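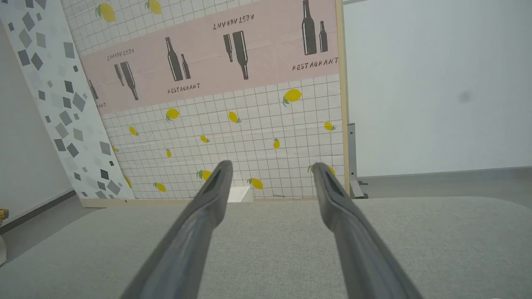
Wrist view, fingers open over the gray cloth, lemon screen behind.

July, station notes, 9:40 start

Picked up the Sireo task set again. Goal for the week is to get the folding examples to 958 usable episodes so Matubbar can start the next training run. We stand at 929 after Rafsan's cleanup, so 29 to go.

Went through the wrist streams first. Exposure is locked on both sides now, and the printed backdrop stays where it is for this batch. I want the pattern to stay in the wrist view while the arms are raised, because the last model did badly with anything busy behind the table. Plain wall gets its own batch later.

Start pose: both grippers low at the near edge, fingertips up, table clear. Every episode begins from there. If an operator starts with an arm already out over the cloth, throw the episode out and redo it. Trimming the first seconds in Cidell shifts the timestamps and I spent most of yesterday fixing that.
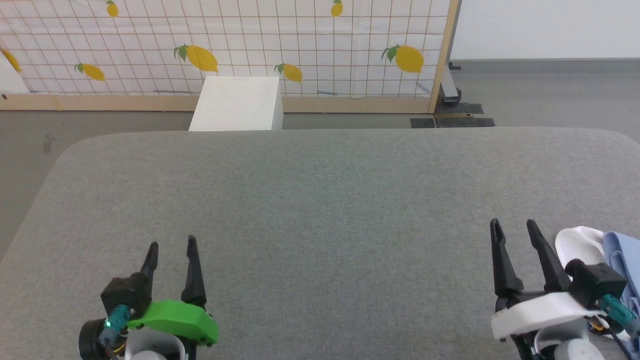

Rafsan Sultana disagrees on the start pose and wrote under my draft that a fixed start teaches the policy to expect it, and that we should move each arm by a few centimeters between episodes. Fair point. Compromise: seven episodes from the fixed pose, then the rest of the block with small offsets, tagged "offset" in the notes field.

Other things:

Head and wrist clocks need checking before each block. Run the sync script twice, the first pass sometimes reports old values.

Vasanthi Bhuiyan has the new labels. Use "grasp missed" when the fingers close on nothing and "slip" when the cloth leaves the grip. Old label "fail" is retired.

Disk on the Baltosov machine is over 80 percent. Move finished blocks off before lunch.

Next block at 1:15, Rafsan on the arms, me logging.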